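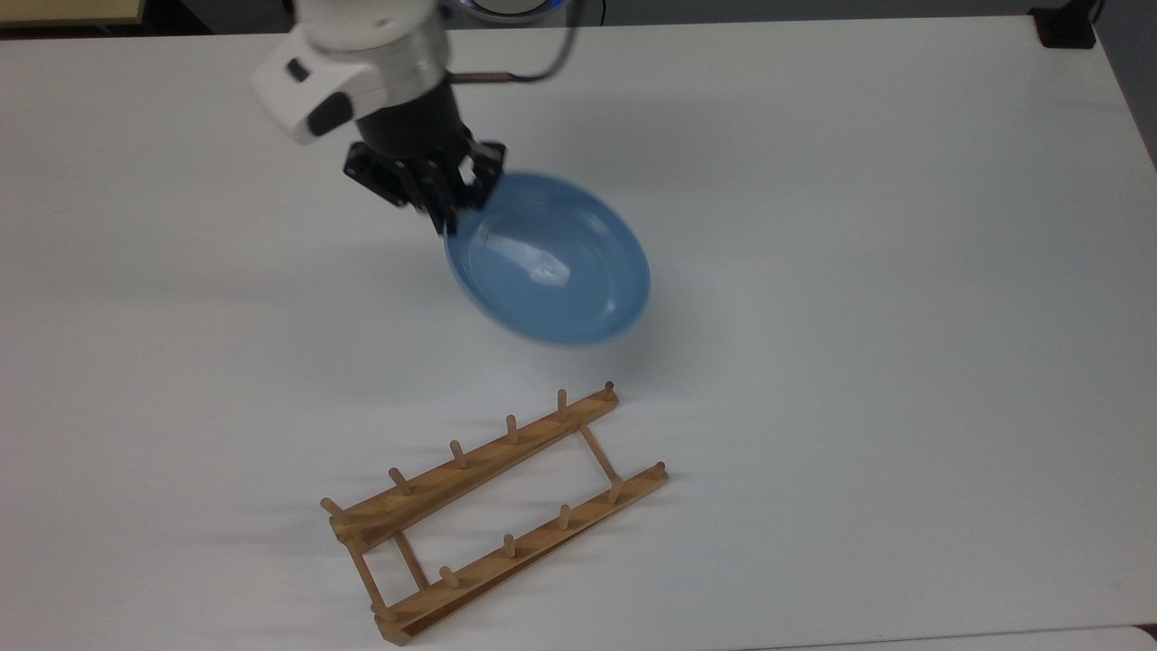

A bowl needs to lean back against the pegs or it holds water in the bottom, one of the third-floor tenants remarked before the agenda was read, and the rack should come with a note about it. The chair asked that this be held for item 3.

Welport Building, Shared Kitchen Meeting
Minutes, October 2019
Held in the second-floor meeting room
Present: representatives of Elar, Vashisht, the print studio, the two third-floor offices and building management
Apologies: the bookkeeping office

1. Minutes of the last meeting

The April minutes were read and accepted with one correction. Under "Refrigerator," the shelf given to Vashisht is the second from the top and not the bottom shelf. The bottom shelf remains open to everyone.

2. Matters carried over

The dripping faucet has been repaired. Management has the invoice and it will be covered by the building, so there is no charge to the kitchen fund.

The cabinet door over the microwave still does not close all the way. Management said the hinge has been ordered twice and the wrong one came both times. Elar offered to have a look at it before a third one is ordered. Accepted.

The missing can opener has not been found. A new one was bought in the summer and is in the drawer to the left of the stove. Please put it back in that drawer and not in the silverware tray.

3. Dish rack

The old wire rack was thrown out last month. The coating had come off along the bottom and it was leaving rust on the plates. The choice for this meeting was between another wire rack and the wooden peg rack from Jallia.

Points made in favor of the wooden rack:
It is easy to lift and can be moved out of the way when the counter is needed.
Plates stand on edge and do not touch each other.
It has no tray under it to collect old water.

Points made against:
It has no place for silverware.
It has to be put on a towel or a mat when the dishes are wet.
Wood will stain if it is left standing in water. The print studio had one at home that went dark at the ends within a year.
Mugs do not go on it well.

The price from Jallia is $49 with delivery. The wire rack would be cheaper, but one of the third-floor offices pointed out that we have now been through two of those. Vashisht asked if a larger wooden one was sold. Management checked during the meeting and found only the one size.

There was some talk about bowls. The light blue bowls are shallow and can stand between the pegs if they are tilted. The deep soup bowls belonging to Vashisht are too wide for this and will go on a towel, upside down. The remark made at the start of the meeting was taken up here, and it was agreed that a short note will go on the inside of the cabinet door. Wording: "Plates and shallow bowls in the rack. Lean bowls back so they drain. Deep bowls and mugs on the towel."

The print studio will make the note.

Decided: buy the wooden rack. One vote against (the print studio, on account of the staining).

4. Plates and bowls

The blue plates were discussed next. Everyone likes the size. They are big enough for lunch and still fit in the microwave. Several people have noticed that the stack gets smaller toward the end of the week, and it was agreed that plates are being left in offices. Each office is asked to check desks and windowsills on Friday and bring back whatever is found.

Elar asked if more should be ordered now while the same blue can still be had. Management suggested waiting until the Friday check has been done for a few weeks. If we are still short, we will order 6 plates. Bowls are not needed.

The mixed dishes on the top shelf (flowered saucers, the large oval platter, glass dessert dishes) have not been used by anyone present. They will be put in a box by the door with a sign. Anything left in the box at the end of the month goes to the thrift store.

5. Washing up and putting away
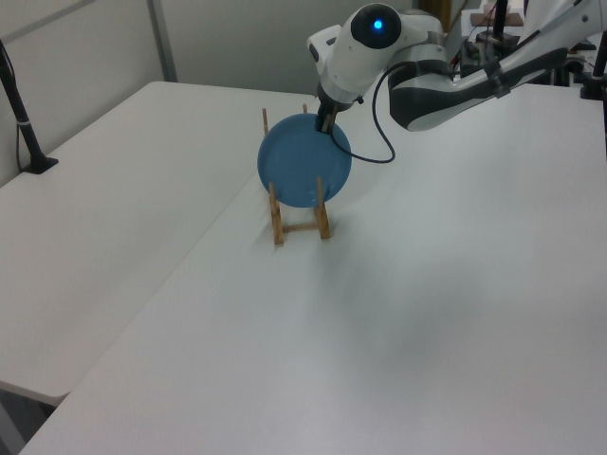 How long can a plate stay in the rack before it has to be put away?

Until the end of the working day. Anything still in the rack when the last office leaves should be dried by hand and put in the cabinet, even if it was not used by that office.

The third-floor offices said this puts the work on whoever stays late, and that is usually them. After some discussion it was agreed to go by a weekly turn. The office whose week it is will empty the rack in the evening, take the used towels down and put out clean ones. The order will be Elar, Vashisht, print studio, bookkeeping, third-floor front, third-floor back. The bookkeeping office will be told, as it was not at the meeting, and may trade weeks if the order does not suit.

Washing your own dishes is still up to you. The weekly turn does not cover dirty dishes in the sink.

Wooden spoons and cutting boards should be dried standing up. The small board has a split in it and will be thrown out. The large one needs oil. Vashisht has some mineral oil and will take care of it, and will do the rack at the same time once it has arrived.

6. Towels and sponges

Dish towels are to be hung on the bar and not left bunched up behind the faucet. Elar has been taking the towels home to wash and would like someone else to have a turn. Third-floor back will do it through the winter.

The green sponges are for dishes and the yellow ones are for the counter and stove. The request was made that people stop using the green ones on the stove. Sponges will be replaced every other Monday.

7. Kitchen fund

The fund stands at $200 before the rack is paid for. Contributions from the offices stay the same. Coffee filters and dish soap are running low and can be bought from the fund without asking. The print studio asked about a better brand of soap, and there was no objection if the bottle is the same size.

8. Other business

The bottom drawer sticks. Management will wax the runners.

A lunch container with a red lid has been in the refrigerator since before the last cleaning. It will be thrown out tomorrow at noon if it is not claimed.

Third-floor front asked if the kitchen window can be left open a little during lunch. Agreed, as long as it is closed afterward.

To do:
Management: order the rack from Jallia, tell bookkeeping about the weekly turns, wax the drawer runners
Print studio: note for the cabinet door
Elar: cabinet hinge
Vashisht: oil the large board and the rack
Third-floor back: towels
All offices: Friday check for plates

The next meeting will be in April, in the same room.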